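Folding and storing cotton T-shirts

Most creases in a stored T-shirt are set before it reaches the drawer. Cotton jersey holds whatever shape it is left in while slightly damp, so the drying stage matters more than the fold.

Drying

Shake each shirt twice by the hem on leaving the machine. Hang it from the hem, with the pegs at the side seams. Pegs at the shoulder leave points in the fabric that only an iron removes. Check the underarm seams and the neck rib before taking it down; these are the last parts to dry. In October and later, allow an extra night on an indoor airer, with a gap of 8 cm between garments.

Work surface

Any flat area wider than the shirt laid out with its sleeves open will do. A bare varnished table is a poor choice, as jersey slides on it. A cloth or blanket underneath gives enough grip to keep the first fold in place during the second.
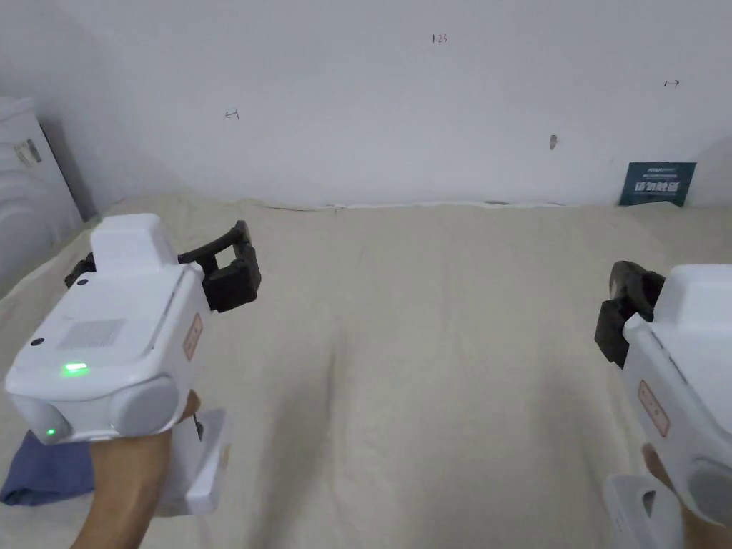 Working height is worth a thought for large loads. A surface level with the hip is easiest on the back. If the only space is lower, kneel.

The fold

1. Lay the shirt face down, neck away from you. Smooth from the centre outwards with the flat of the hand.
2. Fold one side in to a line through the middle of the shoulder. Turn the sleeve back on itself so that it lies parallel to the fold.
3. Repeat on the other side. The two long edges should be parallel.
4. Bring the hem up to 2 cm below the neck rib.
5. Fold in half for shelves, or in thirds for upright storage in a drawer.

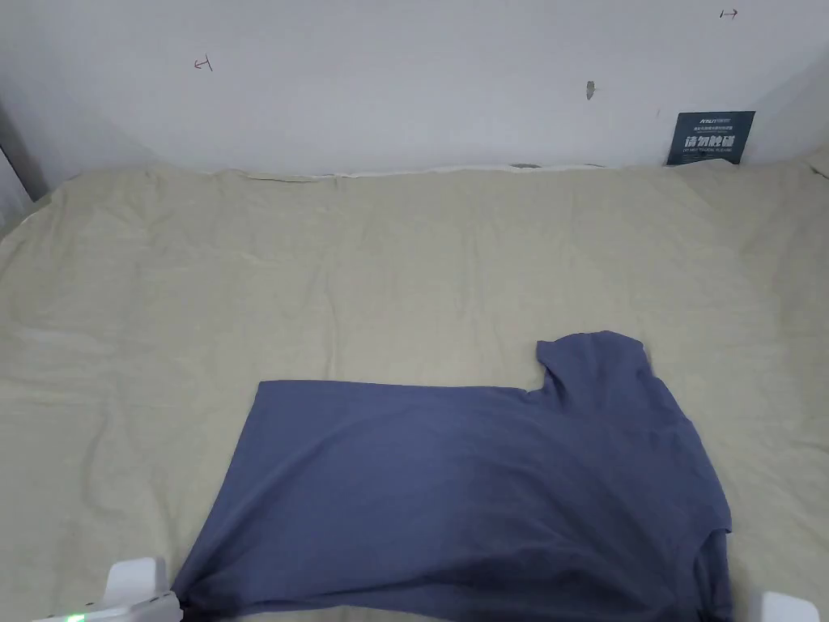 Shirts with a twisted side seam will not fold square. This is a cutting fault and washing will not correct it. Align the folds to the shoulders and ignore the seam.

Long sleeves follow the same method, except that the sleeve is turned down the length of the body at step 2. Heavy prints should be folded with the print outwards, and never ironed directly.

Storage

Stack no more than 8 to a pile. Upright storage avoids the problem of weight, but the row must be full enough to stand without slumping. A shoebox lid cut to the depth of the drawer works as a divider. 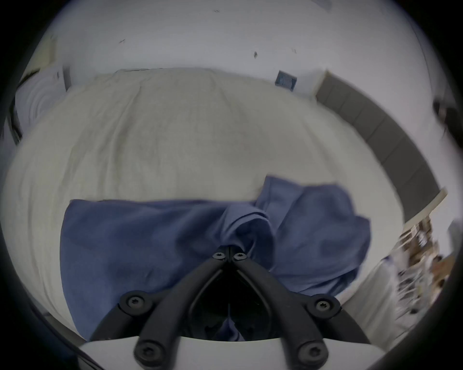 Do not put away anything that still feels cool to the touch, as it is probably damp. Lining paper should be plain and unscented. Replace it when it discolours.

Alper Canpolat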